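March, Rorlow shared shop, back bench, started 7:40 p.m.

Picking up from the last entry. Anastasia says the hand-held gripper is done and we can start recording with it. I say it closes. Whether it's any good as a recorder for teaching the arm is a separate matter, and I'd like one evening of plain checks before anyone writes "done" on the board again.

Fingers open over bare table, and fingers on the jar:

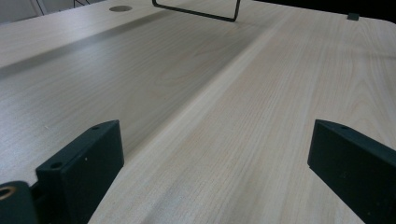
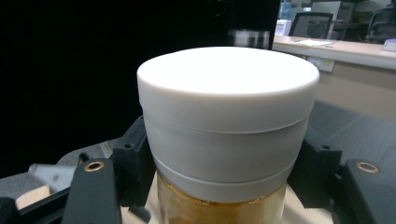

What I want out of tonight is a straight answer on three old complaints: slop in the bushings, the open-width reading, and whether the view from the onboard camera is worth anything once there is something tall between the fingers.

Bushings first. I went with the brass-rimmed ones over Thanasis's objection (he wanted plain printed holes and a dab of grease, on the grounds that we'd reprint the arms ten times anyway). We are on the third reprint and he is looking less wrong than I'd like. With the trigger half squeezed I can still rock the left finger with my thumb. Not a lot. Enough that I wouldn't trust any width number taken mid-travel. The right one is tighter, and I don't know why, as both arms came off the Sellow printer in one job with the same settings. Swapped the pins left to right. The play stayed on the left. So it's the arm or the hole, and the pin is off the hook.

Width reading. The encoder board reports 1084 fully open and 728 when I close on the jar lid. Opened and closed again, slowly: 728. Opened and closed fast, the way a person would really do it: 6 counts different. Anastasia calls that nothing. Maybe. But the finger faces are flat and stiff, the lid is stiff too, and this ought to be the easy case. I'd expect a bag or a sponge to be a lot worse, and we were planning to record those next. I'd hold off.

I also still dislike the finger faces. Flat hard plastic on a round lid touches along a line, and that's all the grip you get. Skavo sell a thin rubber pad that people on the build forum swear by, but the people swearing are mostly the ones who posted a nice video and then stopped answering. I have a strip of old bike tube in my drawer. Trying that first, on one finger only, so there's something to compare with.

Now the view. Over open table it's fine, you can see where both tips are and what's past them. With the jar in the grip the lid takes the middle of the view and there isn't much jar left to look at. For a lid-turning task, okay. For putting the jar down in a particular spot I'm doubtful. You'd be asking the policy to place something by looking at the top of it. Thanasis thinks tilting the camera mount forward a little will fix this. It will also cost us the view of the finger pivots, which I've been using to spot when a pin has walked out. Pick one, I suppose.

Lighting, for whoever sets up next time: the long soft shadow on the left half of the table comes and goes depending on who has which lamp on. I've seen what happens when you record everything under one lamp and then somebody unplugs it. Suggest we vary it on purpose.

Storage. A first dry run wrote 3667 frames and the log claims none were dropped. I don't believe a log that has never once reported a drop. Plan is to hold the gripper over a running stopwatch and check the times by hand. Tedious, but that's how we caught the last problem with the cable.

Speaking of which, the long USB cable from the Šindelář box is the bad one. I've put red tape on both ends. Please don't take the tape off and put it back in the box.

To do:
Measure the left arm hole against the right one with the good calipers
Bike tube on the right finger, repeat the lid test slow and fast
Stopwatch check on frame times
Print one camera wedge for Thanasis, and keep the old mount
Ask Anastasia where the spare springs went

Anastasia read this over my shoulder and wants it noted that she picked up the jar with it several times in a row at her place. Noted. She didn't write down the widths, so I can't do anything with that. She's bringing it back tomorrow with the laptop and we'll run the lid test with her squeezing and me reading the numbers.

Stopped at 10:15. Left arm is off and in the tray with its pin.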